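3.2 Sample and survey procedure

The household survey covered two districts, Ren and Bista, which differ in housing age and in the share of renters. Invitations were mailed to 2,000 addresses drawn from the municipal register. Of these, 1,878 were found to be occupied dwellings and were kept in the sample. The questionnaire asked who in the household had put together the most recent item of flat-packed furniture, which written instructions were used, and whether any step had been repeated.
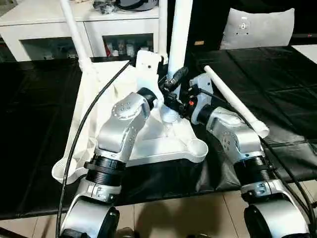 Respondents who reported repeating a step were asked to name it. Answers were coded separately by Xiaoyan Qian and Zihan Shi, and differences were settled by discussion before analysis. A total of 326 households gave answers too short to code and were left out of the results on repeated steps, though they remain in all other tables.

Figure 2. Upright poles and rounded corner connectors of a white frame.

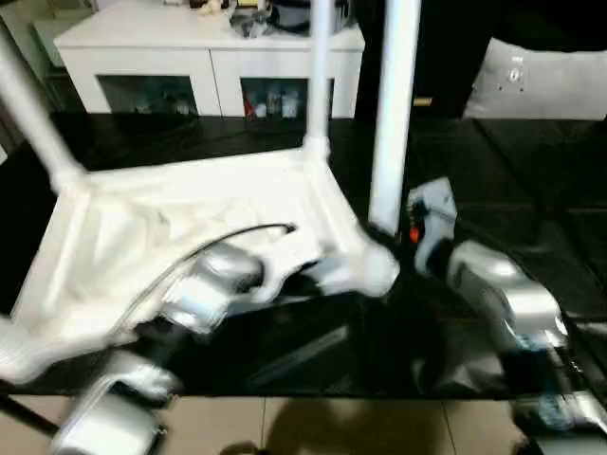
Renters in Bista were more likely than owners to report having thrown away the instructions within a year of purchase. The same pattern was found in Ren, where the gap was smaller and did not hold once length of residence was taken into account. Earlier work in the Skekirer district linked the loss of instructions to frequent moves. Our data support that reading only for households that had moved since April.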